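25 March 2022

Slept badly, ate toast standing up, and got to the Drulley building before the heating had come on. I'm writing this at the kitchen table with my coat over the chair and the laptop shut, because if I open it I'll start answering messages.

The subject of the day was tidying. We have been told since February that a clear workplace makes for clear work. It came in a two-page note from the Cinow people, who sell shelving, so I can't say I was shocked by the conclusion. Everything is supposed to have a home. Things without a home go in a holding area for 10 days, and after that they go out. I asked where the holding area's home was and got a look.

I don't mind cleaning up. I mind being told it's a philosophy. My desk at Drarnarwood was a disgrace for 7 years and I never once lost a file there. I've lost two things in this place already, both of them after somebody put them away for me.

Anyway. The morning went to the big white room at the end, the one with the long fluorescent light. It is a white room with more white in it, apart from that reddish-brown panel on the wall, which I have grown fond of in the way you get fond of a stain. The stuff that collects in there is the kind that nobody will claim. Chairs drift in from the other rooms. Cloths, too. I could swear we own more cloths than we have surfaces to wipe. The little pale green ones are meant for glass, or so the packet says, and they get used on everything and then left draped over whatever was closest at the time.

The method, if you can call it that, is to pick up one thing at a time and decide. Keep, move, toss. You aren't allowed to put it down again until you've decided. I give this rule another week. It sounds fine when you read it and then you're standing there with something big and round in your hands and no opinion about it whatsoever, and everyone else is busy.
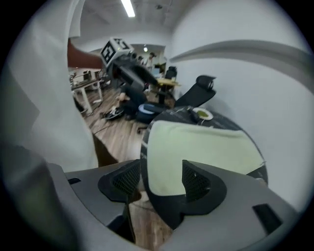 Big round black thing, green cloth, still no decision. Floor crew at the back.

I don't know what the streaks on it are. White, all over the black. I rubbed at a patch with my thumb on the way past and came away no wiser. Could be dust, could be paint, could be how it was made. And then there's the little round piece with the white rim and the yellow-green middle. I said roll of tape. I was told lid. If it's a lid, I'd like to meet the jar. We went back and forth on that for longer than I'm willing to put down in writing, and by the end I was less sure about tape than when I'd started, though I didn't say so.

According to the note, this is where the system helps you. You look up the item on the sheet and the sheet tells you its home. The sheet has 200 lines. I read down it over coffee. There's a line for staplers and one for "cables, misc." and one for "cables, other," and I defy anyone to tell me the difference. There's no line for round black object, streaked. There's no line for small disk, tape or lid. So it will end up in the holding area, where it will sit for its 10 days, and then somebody will get nervous about throwing it out and it'll come right back. I'd put money on it.

The floor is its own problem. Chairs and tables get the attention because you see them when you walk in, but the floor is where things go to stay. Somebody has to get right down there and reach, and my knees have made it clear that it won't be me. I offered to do the upper shelves, which I thought was a fair trade. It was accepted without much enthusiasm.

I'll give them the chairs. The mesh ones with the padded headrests are good chairs, and I had forgotten how good because they're usually under a coat or a box. I sat in one for a few minutes after lunch and tipped the headrest back and looked at the ceiling. Then I felt watched and got up. The table with the yellow-wood top is a decent table as well. I've wanted it for the front room since the move and I mean to ask again, now that everything is officially looking for a home.

Lunch was the soup from Dalen, the lentil one. Too much pepper. They changed something and won't admit it.

The afternoon was slower. I labeled two bins and then disagreed with one of my own labels. I found a glove I'd been missing, which the system's supporters will count as a success, but it was in my coat the whole time, so I'm not giving them that one. Someone said the room felt bigger. It felt to me like the same room with me tired in it.

Will it last? I've been through four of these at other jobs. There's always a sheet, and the sheet is always neat for the first month, and then somebody is in a hurry and sets a cup down on top of something, and somebody else sets a cloth next to the cup. I'm probably the somebody with the cup. I don't think a piece of paper is going to change how I put down a cup at my age.

Rain started on the walk home — the fine kind that doesn't look like anything and soaks you through. Hung the coat up for once, then needed my keys out of it and brought it in here. Must buy stamps. Must find out if it was tape. I looked through my own kitchen drawer when I got in, just to compare, and I have three rolls in there and none of them has a white rim, so that was no help. Bed.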